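Print this page | E-mail this release

Orkico to Bring Garment-Folding Robots to Hurness Sorting Center

HURNESS, 11/12/2019 - Orkico, which collects and resells used clothing, will install six folding stations built by Dewulf at its Hurness sorting center in February. The stations will take over much of the repetitive folding now done by hand on the center's two shifts.

The center has 80 employees. Orkico said no jobs will be cut. Folders will move to grading, repair and quality checks, and those who change positions will keep their current pay rate and seniority.

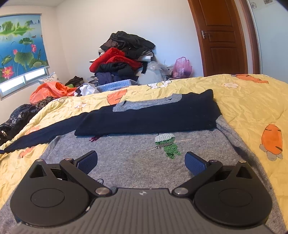
Folding is hard to automate when every item is different. A station that handles T-shirts well may fail on knitwear, which stretches and bunches when it is picked up. Training for the Dewulf stations therefore covers ordinary household clothing as well as plain test pieces. A gray sweater with a small sequined figure on the front has to be gripped by the knit and laid flat, and a navy knit with a long sleeve stretched out to one side needs that sleeve brought in first. The software, called Sultaretti, has been trained on 1160 garments to date.

"Our folders do the same arm movement all day, and it wears on shoulders and wrists," said Jolene Halliday, operations manager at Orkico. "We asked them which part of the job they would give up, and most of them said folding. They know fabric, and we want them looking at it."

Each station will be run by one operator, who loads garments and sets aside anything the machine turns down. Operators will receive paid training during regular hours. Delicate and heavily beaded items will still be folded by hand.

Contact: Jolene Halliday, Orkico, Hurness
© 2019 Orkico. All rights reserved. | Back to top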